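Fourth-Down Decisions in a Small College Conference: A Student Project Report

Sports Statistics Project, Final Report
Puspita Lumbantobing and Casimiro Benítez
Advisor: Theda Lenz
Submitted 2020-09-19

Summary

We looked at every fourth-down play in two seasons of conference football and asked whether coaches were too quick to punt. The play logs gave us 1437 fourth downs. After we removed the plays that did not fit our rules, 842 were left for the main analysis. Teams punted on most fourth downs with one or two yards to go, even near midfield, where our model favored going for it. The gap was largest in the first half and got smaller late in games, when trailing teams had little choice. We also found that our model is weak inside the opponent's 20-yard line, and we do not make any claim about that part of the field.

1. Background

A team that faces fourth down can punt, try a field goal, or run a normal play to gain the yards it needs. If the normal play fails, the other team takes over at that spot. Coaches at every level have been called too careful about this choice, but most of the public work uses professional games or the largest college programs. Smaller programs have different kickers, shorter punts and less depth at most positions, so the answer may not carry over.

Casimiro worked the sideline chains at home games for two years and had the idea for the project after a game in which Motilel punted three times from the Saltora side of midfield and lost by a field goal. One game is not evidence of anything, but it made us want to see the rest.

2. Data

The conference has 11 teams. Each home school posts a play-by-play log after the game as a text page. The logs are typed during the game by students, and the format depends on who is typing. Nautiyal writes the down and distance first and the field position last. Nesico writes the field position first and leaves out the distance on goal-to-go plays. Saltora changed its format in the middle of the second season.

We wrote a script to read the pages and turn each play into one row with these columns: game, quarter, clock, offense, defense, score difference, down, distance, yard line, play type and result. Santosh Srivastava wrote the part that handles penalties, which was the hardest piece. A penalty can repeat the down, change the distance, or be declined, and the logs do not always say which. When the next play did not match any of the three, we marked the row for checking by hand.

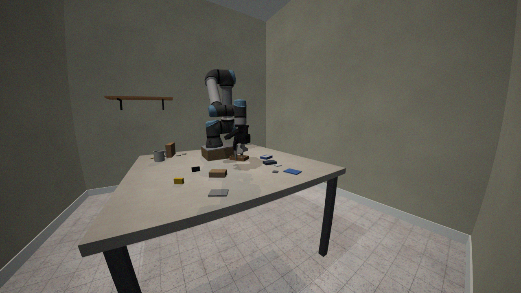 Checking by hand took most of our second month. Puspita read the marked rows against the official box scores, and Casimiro read them again without seeing her answers. When they disagreed, Santosh made the final call. Most disagreements were about fake punts, which several schools log as a rush by the punter with no other note.

We removed a play from the main analysis if any of these was true:

The score difference was more than 21 points.
The play came in the last two minutes of either half.
The log did not give a yard line.
The snap was inside the opponent's 20.
A penalty wiped out the play and the down was repeated.

The last two minutes were left out because the clock drives the decision more than field position does. The large score differences were left out because teams that are far ahead or far behind often have their reserves in.

3. Method

The model gives each first down on the field a value in points. The value is the average of the next score in the same half, counted as positive for the team with the ball and negative for the other team. We smoothed the averages across yard lines because some spots had very few plays.

For each fourth down we then worked out three numbers. The value of a punt is the negative of the opponent's first-down value at the place where the punt would normally end up. The value of a field goal try depends on the chance of making it from that distance. The value of going for it depends on the chance of gaining the yards, the value of the new first down, and the cost of handing over the ball.

The chance of gaining the yards was the part we argued about. There are not many fourth-down tries in the data, so we used third-down plays at the same distance to fill in. Defenses may play differently on third down, and Professor Lenz asked us to test this. We compared third and fourth downs at one, two and three yards. The fourth-down rate was a little lower at each distance, so we lowered the third-down rates to match before using them.

Punt distance was measured as net yards, with touchbacks included. We used one net distance curve for the whole conference. We had planned to use a separate curve for each team, but some teams had so few punts from certain parts of the field that the curves made no sense. One of them had punts from midfield traveling farther than punts from the 20.

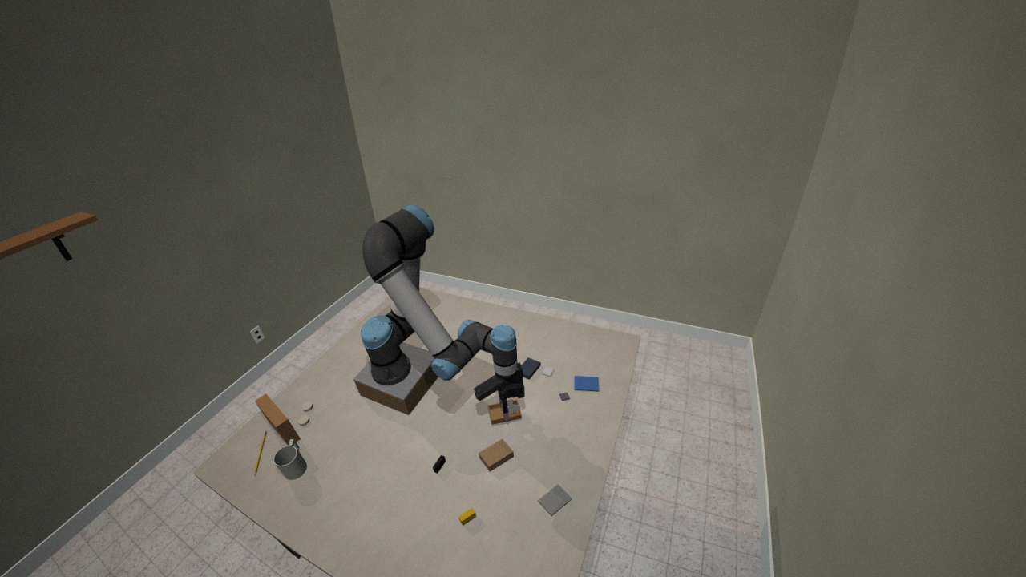
Figure 1. Robot arm on its base block in a small simulated room.

4. Results

4.1 Short distances near midfield

With one yard to go between the two 40-yard lines, the model favored going for it in every case. Teams went for it less than half the time. With two yards to go the model still favored going for it, though by less, and teams punted on a clear majority of these plays. At three yards the punt and the try were close enough that we would not criticize either choice.

4.2 Own territory

Deep in a team's own territory the model agreed with the coaches almost everywhere. The exception was fourth and one between the 30 and the 40, where the model gave a small edge to going for it. The edge is smaller than our margin of error, and we do not think it should be used as advice.

4.3 Field goals

Conference kickers were good from short range and fell off quickly past 40 yards. Teams seemed to know this. There were few long tries, and most of them came from two schools with stronger kickers. Between the opponent's 30 and 35, punting was the worst of the three choices by a wide margin, mostly because so many of those punts went into the end zone. Teams still punted there more often than we expected.

4.4 Differences among teams

Nautiyal was the most aggressive team in both seasons. Motilel was the most careful in the first season and moved toward the middle in the second, when it had a new offensive coordinator. We looked for a link between how often a team followed the model and its win total, and we did not find one that would hold up. With this few teams a link would be hard to see even if it existed.
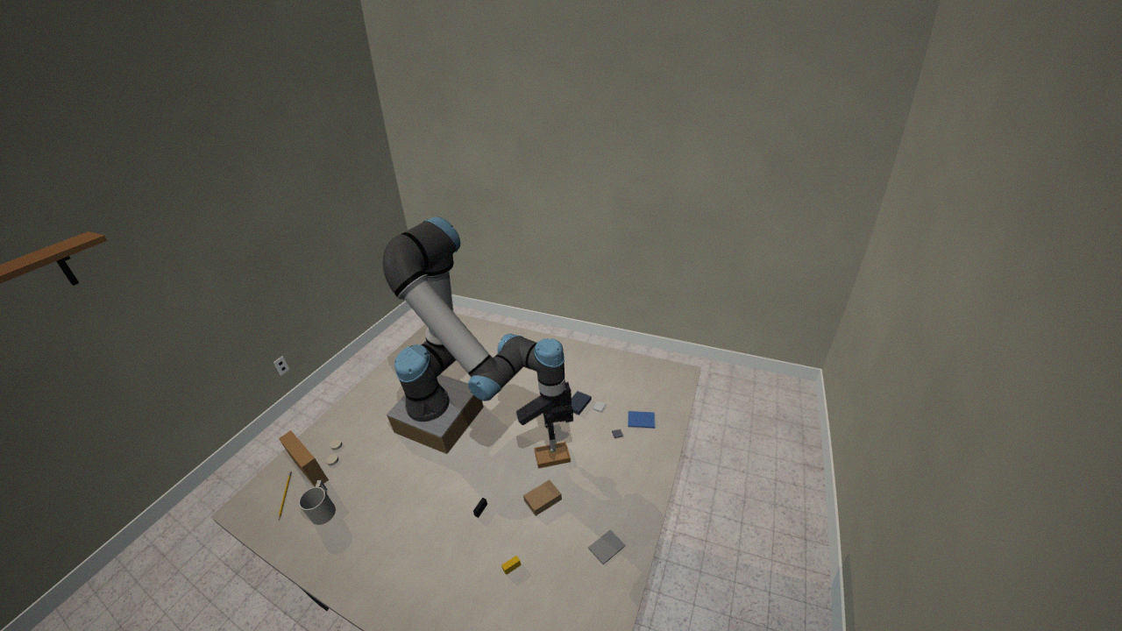 Figure 2. Gripper lowered to a small flat wooden block on the mat.

5. Interview

Shahzad Orakzai was an assistant at Saltora for the first of the two seasons and agreed to talk to us by phone. We sent him four plays from our data without telling him the teams. He would have punted on two of them. For one of those he said he would want to know which guard was playing, and that a team missing a starter on the line is not the same team on fourth and one.

He also told us that in the games he worked, the head coach usually decided before the third-down play whether the fourth down would be used. If so, the play call on third down changes too, and a team that plans to go for it can run on third and four to set up a shorter try. Our model treats the two downs as separate decisions. We did not have time to join them.

6. Limits

The model uses conference averages, so it does not know that one team has a poor punter or that another is facing the best defensive line in the league. Weather is not in the logs. Several games in December were played in wind strong enough to be mentioned in the school newspapers, and those games are in the data with no adjustment.

The choice to go for it is also not random. Teams that try it may be the ones that expect to make it, and that would push our success rates up. Using third downs helps with this, since every team has to run a play there, but it does not remove the problem.

Inside the 20 our next-score averages jumped around from one yard line to the next, even after smoothing. More seasons would fix this. The logs for earlier years exist at some of the schools but only on paper.

7. Division of work

Puspita did the data checking, the punt and field goal curves, and Sections 2 and 4. Casimiro did the first-down values, the interview, and Sections 1, 5 and 6. Santosh is not on this report for credit but wrote the penalty code and settled the disputed rows. Section 3 was written together.

8. Next steps

The script should be rewritten before anyone uses it on a new season. It has separate rules for each school, and at least one of those rules will break the next time a format changes. We would also like to add the name of the punter to each row. The names are in the logs for most games, spelled several different ways.

The cleaned play file and the list of hand corrections are in the department's shared folder under the project name.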